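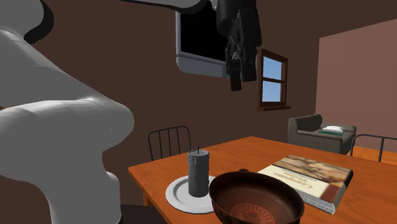 TV mount on an exterior wall beside a window: studs are not where they should be

Midine Home Help > Walls and Mounting
Posted 12 December 2025

gable_end

I have a wall bracket to install on an exterior wall and the framing does not match what I was told to expect. The house is in Histdale, a single-story place with wood framing, half-inch drywall inside, and fiberglass batts in the cavities. The bracket is a Flinen tilting model, fixed distance from the wall, no swing arm. The TV and bracket together come to a little under 100 pounds.

The wall also has a window in it. The TV would hang to the left of the window, and I can move it sideways by a few inches but not more than that, as there is a door on the other side.

I ran a magnetic stud finder across the wall at the height where the bracket goes. Going left from the window trim I get a dense group of screws close to the opening, then nothing for 13 inches, then a clear vertical line of screws, then another clear line 16 inches farther left. An electronic stud finder agrees on the two clear lines but reads almost solid near the window, over a width of more than three inches.

What I would like to know:

Is the 13-inch gap a sign that something was altered, or is it normal for the spacing to break next to a window?

Can one side of the bracket be fastened into whatever is next to the window? The bracket plate has slots across its full width, so the spacing itself is not a problem.

Does the insulation or a vapor barrier matter when drilling? I do not want to create a cold spot or a leak behind the plate.

I would also like to run the power and one HDMI cable inside the wall. If that is a bad idea on an exterior wall, I will use a surface raceway.

flatbar

The irregular gap is normal. Studs are laid out at a fixed spacing from one end of the wall, and the layout continues past window openings as if they were not there. The framing for the window is then added wherever the window falls. The distance from the last layout stud to the window framing can therefore be anything from zero to just under a full bay. Yours happens to be 13 inches.

The wide solid reading is the window framing. On each side of the opening there is a full-height stud (the king stud) running from the bottom plate to the top plate, and against it a shorter one (the jack stud, or trimmer) that carries the header. Each is 1 1/2 inches thick, so a pair reads as three inches of wood. If the opening is wide there may be two jacks. Trim nails add more metal to the picture, and a magnetic finder is not much use within a couple of inches of the casing.

You can fasten into the king stud. It is a full-height member and a lag screw of normal size does not weaken it in any way that matters. The jack is also solid wood, but I would keep out of it for two reasons. It is closest to the rough opening, so a screw that wanders comes out into the shim space. And older windows with sash weights have a pocket there, although with drywall and batts your house is probably too recent for that.

To find the middle of the king stud:

Mark the edge of the solid reading that is farthest from the window. Approach from the open bay, not from the window side.

Drill a 1/16 inch test hole 3/4 inch toward the window from that mark, at a height the bracket plate will cover.

Drill a second hole 1/2 inch to the left of the first, and a third 1/2 inch to the right. All three should bring out wood dust. If the left one goes through the drywall and then drops, move right and repeat.

Do the same at the other stud. Test holes are cheap and the plate hides them.

For the screws, use the lags that came with the bracket unless they are obviously poor. Pilot hole the diameter of the screw's solid core, which for a 5/16 inch lag in softwood is 3/16 inch or slightly over. Total depth is the screw length less the thickness of the plate. Drive them with a ratchet and stop when the washer is snug against the plate. If the plate starts to sink into the drywall, you have gone too far – back off a quarter turn and leave it.

Use at least two lags per stud, one in the upper row of slots and one in the lower. The upper row carries most of the pull-out load, so if only one row can be placed in the center of the stud, make it that one.

On electrical: check for cable before drilling. There is often a receptacle beside a window, and the cable is commonly stapled to the side of the king stud. A staple should keep the cable near the center of the stud's depth, but I have opened walls where it was not so. Turn off the circuit for that wall.

raftertie9

just use toggles. Lawal makes a metal strap toggle that says 100 lb on the pack and I have a 43 inch tv on four of them, been up for years. no need to find studs at all

flatbar

The rating on the pack is for one anchor under a steady load in sound drywall, usually straight down along the wall. A TV on a bracket also pulls the top anchors outward, and it gets bumped and tilted. Toggles are reasonable as an extra fastener at one end of a plate that already has lags in a stud. With two studs available I see no reason to rely on them alone. There is also the insulation: the strap has to open behind the drywall, and a batt pressed against the back of it can keep the bar from seating flat.

sill_and_sash

The previous answer covers the fastening. I will take the insulation and cable parts.

Vapor barrier. If there is a plastic sheet or kraft facing behind the drywall, a lag screw into a stud passes through it where it is clamped between the drywall and the wood. The screw fills its own hole. The air leakage is too small to bother with. What does matter is any test hole that missed the stud and went into the cavity. Fill those with a dab of acrylic latex caulk before the plate goes on. They are small, but there is no benefit in leaving them open.

Cold spots. A lag screw conducts more heat than the wood around it, but it stops inside the stud. Check that it does. A 2x4 is 3 1/2 inches deep. A 2 1/2 inch lag through the plate and half an inch of drywall goes less than two inches into the wood, so there is a good margin before the sheathing. I would not use anything longer than 3 inches on that wall.

Cables in the wall. Two separate matters here.

The flexible power cord that comes with a TV is not allowed inside a wall under the usual codes, whether the wall is inside or outside. The accepted methods are a new receptacle behind the TV, wired in building cable, or a listed in-wall power kit that uses building cable between two recessed boxes. Ask your local building office whether you need a permit for the first.

HDMI can go in the wall if the cable jacket is rated for it. Look for CL2 or CL3 printed on the jacket. Test the cable with your equipment before you put it in.

On an exterior wall the difficulty is the batt. The cable has to pass down through the bay, and pushing it between the drywall and the batt compresses the insulation and can tear the facing. Each recessed box also takes the place of a few inches of insulation and makes two holes in the air barrier. If you go ahead, use boxes with a gasket and seal the cable entry. In a cold climate I have seen condensation inside a recessed box on a north wall in midwinter, where the box had been cut in with no seal of any kind.

My own choice for an exterior wall is the raceway. A paintable one with an adhesive back takes less than an hour, and it can be opened later when the cables change. Keep the power cord and HDMI in separate channels if the raceway has them.

One thing you did not ask about. With a fixed bracket beside a window, most of the daylight reaches the screen at a shallow angle and does little harm. The glare comes from windows or lamps on the opposite side of the room. Tape a piece of dark glossy card or a picture frame with glass at the planned position and look at it from the seat at different hours before you drill. Tilting the screen down a few degrees deals with reflections from high up, but does nothing for those coming from the side.

Also measure the clearance to the window casing with any curtain or blind in place. I allow 8 inches between the edge of the screen and the casing. With less than that, a drawn curtain bunches up behind the TV and blocks the vents on some sets.

gable_end

Thank you. I drilled the test holes this afternoon. Wood in all three at the king stud and in all three at the layout stud. The centers are 14 1/2 inches apart and the bracket plate covers both with room to spare.

I pulled the cover off the receptacle under the window with the breaker off, and the cable leaves the top of the box toward the jack side, so it should be clear of the upper lags. I will keep the breaker off anyway while drilling.

The lags supplied by Flinen are 2 1/2 inches. The raceway is ordered. With the casing clearance at 9 inches the TV ends up two inches left of where I first wanted it, which still clears the door.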